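The little gray cabinet is finally covered in stickers

I've been promising an update on the cabinet since February, and I'm so happy with how it's going that I stayed up late to write one!
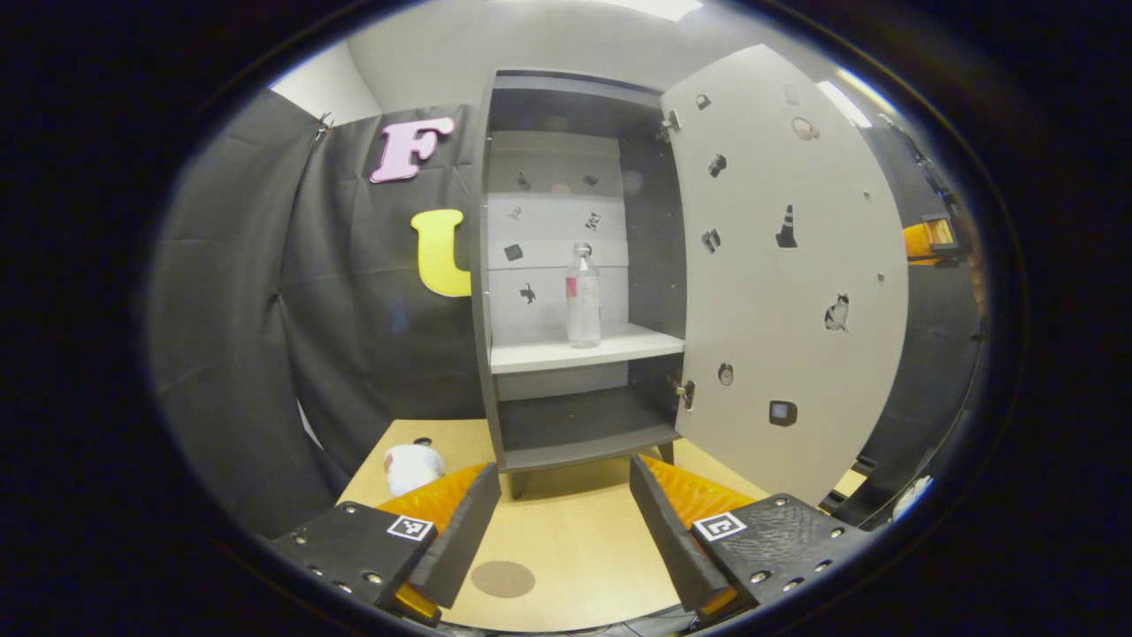 Why a cabinet this small

It's small enough to stand on a table, with short dark legs and one white shelf inside, and I fell for it at the Tveit flea market the minute I saw it. The price was 23 and I paid it without haggling (I never haggle, I just get flustered and hand over the money). I love that the outside is so plain and dark. Then you swing the door open and there are cats!

The stickers

I started with a sheet from Wurnulard, and then I got carried away and ordered the big mixed pack from Zutulitz, which has 331 stickers in it. I still have most of them in a shoebox. The black-and-white traffic cone went near the middle of the door, and I think it's my favorite - it makes no sense in there and I smile every time. There's a black-and-white cat lower down, a little pair of boots, and a clock-ish one toward the bottom. The back panel got a bird silhouette and a gray cat of its own up near the top.

My only rule was to leave plenty of light gray showing between them. My first try on a piece of cardboard was packed solid and it just looked like noise. Spreading them out lets you see each one, and it leaves room for more later, so I'm calling it a plan.

If you want to try it, cut close to the outline with small sharp scissors and press from the middle out. I wiped the panels down 2 times before I began and let them dry overnight.

What goes on the shelf

So far, a water bottle! I like having one standing there with the door open, right up front where I can grab it. I do want to add some tea tins from Clestix, and maybe a tiny plant if I can find one that doesn't mind the dark. The lower part is still up for debate. I have 3 ideas for it and they all involve more stickers.

Next up is the outside of the door, if I'm brave enough to touch it.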